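Greltirel tidy-up arm: progress report to the Stevens small projects fund
Prepared by Amber Geerts, Ullville shared workshop
Period covered: second stage, to the end of February

1. Where the project stands

The arm is built, wired and moving under its own control. The second stage of the grant was for the gripper and the first sorting trials. The gripper is finished. The trials have started but are behind the plan we sent with the application, by roughly 4 weeks. The delay came from a wrist joint that had to be reprinted after the first one split along a screw line.

The aim has not changed. Greltirel is meant to clear small items from a bench into a box or a pen holder, using parts that a member of an ordinary workshop could buy or print. Drawings and software will be given to any workshop in the area that asks for them.

2. Work done in this period

The gripper now has its own motor and a single cable with a plug at the top, so it can be taken off without opening the rest of the arm. Changing it over used to take most of an evening. The side plates have been redrawn with longer screws, and the new wrist has held up so far.

We moved the arm to the bench against the white wall and put down the green mat with the white grid. The grid is useful when we reset the items between runs and for checking that the base hasn't shifted. The trial items are foam cubes and everyday things such as a pen and an earbud case, with a cardboard box and a mesh pen holder at the back.
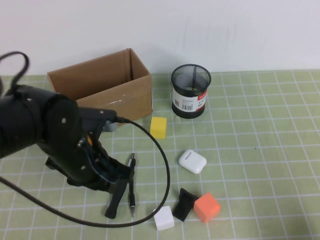 Up to the end of February we had logged 123 runs. The cubes are the easiest and the arm now manages most of them. Pens are much harder. The fingers tend to push a pen over before they close, and a pen lying flat is often missed altogether. Smooth items slip if they are picked up off centre. We have ordered thin rubber sheet to line the fingertips and will repeat the same runs with it fitted.

The cable is still too long. It has caught on items several times and we stopped counting those runs as failures of the grip. A clip halfway along the arm should deal with it.

3. Camera and software

The control program is a changed version of Inorov, which one of our members wrote for an earlier plotter. It runs on the workshop's old desktop machine. The small camera at the wrist is working and its view is saved with each run. 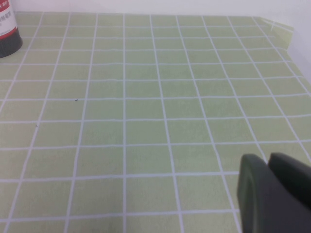

Two problems remain with the camera. Straight lines come out bowed towards the sides, so a position worked out near the edge of the view is less reliable than one near the middle. A correction has been written but not yet tested on the arm. The fingers also sit in one corner of the view and are out of focus there, which makes it hard to judge the last part of a grip. We intend to try a bracket that holds the camera 40 mm further back.

4. Spending

The award for this stage was £700. Motors, the camera and printing material have been paid for. The rubber sheet and the bracket are on order and will come out of what is left. The reprinted wrist was covered from workshop funds and is not claimed here. Receipts are attached separately.

5. Next steps

Fit the fingertip lining and the cable clip.
Test the camera correction, then the new bracket.
Repeat the cube and pen runs with the same starting positions.
Write up the build notes so that another workshop can follow them.

We ask that the date for the final report be moved back by a month to allow for the lost time. No extra money is requested.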